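How to Oil a Wooden Table So It Looks Loved Again

If you have a table that has gone dull and thirsty, you are in for such a satisfying weekend. I've done this to every wooden surface in our place in Clarkulton (and one or two belonging to friends), and I still get a little thrill when the first wipe of oil goes on and the grain jumps out at you!

What you need

Sandpaper in 120 and 220 grit
A sanding block, cork if you can get one
Soft cotton rags, more than you think
A small tin of hardwax or pure tung oil
Mild dish soap and warm water
An old sheet for the floor

First, find out what is on the table now. Put a drop of water somewhere it won't matter and wait a few minutes. If it soaks in and leaves a dark spot, the wood is bare or the old oil has worn out, and you can go straight to cleaning. If it beads up and sits there, you probably have varnish, and that has to come off before any oil will get in. Veneer needs a gentle hand too, so look at the end of the top. Grain that carries on over the edge means solid wood.

Wash the top with a barely damp rag and a little soap, wipe it again with clean water, and let it dry overnight. Then sand with the 120, always along the grain, in long easy strokes. Go over it again with the 220 until your palm slides across without catching. Vacuum, then wipe with a dry rag, then wipe again. Dust is the enemy here — it turns into grit in the finish. 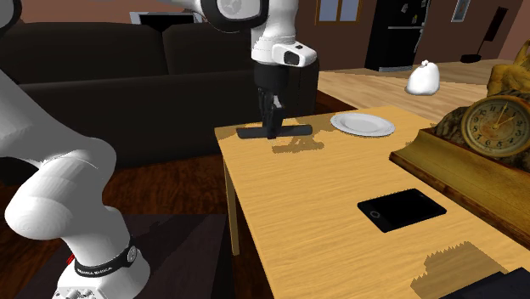 Choosing the oil is the fun part, because it decides the color you'll live with. Tung oil gives a soft, warm glow and brings up the grain beautifully on oak or ash. Raw linseed goes more golden and keeps getting deeper over the years, so I save it for darker woods. A light yellowish tabletop like this one is one I'd give a clear or slightly white hardwax oil, or you may find it heading toward orange. Try your pick on the underside first and look at it in daylight and again under your evening lamps.

Pour a small puddle, spread it thin with a rag, and work it in with circles before finishing along the grain. Leave it for up to 70 minutes if the tin allows, then buff off every bit that hasn't soaked in. Don't skip the buffing! Leftover oil goes sticky and stays that way for ages. Let it dry overnight and do a second coat, even thinner than the first. In August mine dries fast with the windows open, while in winter I give it an extra day.

Please take the used rags seriously. Oily cloth can heat up and catch fire by itself when it's bunched up. Lay the rags flat outside to dry, away from anything that burns, or soak them in a metal can of water with a lid.

Keep hot pans and wet glasses off the top for the first 2 weeks. After that, a wipe with a damp cloth is all it needs day to day, plus a fresh thin coat whenever water stops beading.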